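Questions I keep getting about the Bomthorpe petition

Last updated March 5, 2024

I started this page after my inbox filled up in February with the same handful of questions. I'm one resident with a laptop and strong opinions, so please read it in that spirit!

What is the petition about?

The council wants to limit marches and static protests in the town centre to one spot, the old Okabe car park, and to ask organisers for six weeks' notice. I think that's a terrible idea. A protest in a car park behind the shops is a protest for pigeons.

Are you against the police having any say?

No. I'm quite happy for organisers to ring the police and agree a route, and most of them do it already. What I don't want is councillors deciding which causes are too awkward for the high street.

Does it matter which side I'm on?

Not to me. I've had emails from people who can't stand each other's politics (some of them can't stand mine either) and they've signed all the same. If the rule goes through, it'll apply to your lot as well as theirs.

How many people have signed?

420 on paper so far, and 96 of those came from the Clendura estate, which I'm very chuffed about. The online version is separate and I haven't added it in yet.

Where can I sign?

At the Sterko café, any morning until noon. Ask at the counter for the clipboard, as it lives by the till. You'll need to give your postcode or the council will throw your signature out.
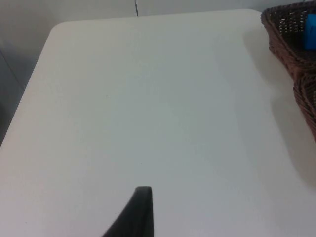
A white tabletop with a rounded corner.

Can I sign if I only work in town?

Yes, so long as you put your work address. Students too. If you've moved away, sorry, you can't, but do write to your old councillor and moan.

Will my name be made public?

The council gets the full sheets. I won't be putting names on this site or passing them to any party, and I've been asked by two!

What about shopkeepers who lose trade on march days?

Fair point, and I've changed my mind a bit on this one. I'd back an agreed finish time on Saturdays in December. That's a long way from a ban, though, and I've said so in my letter to the council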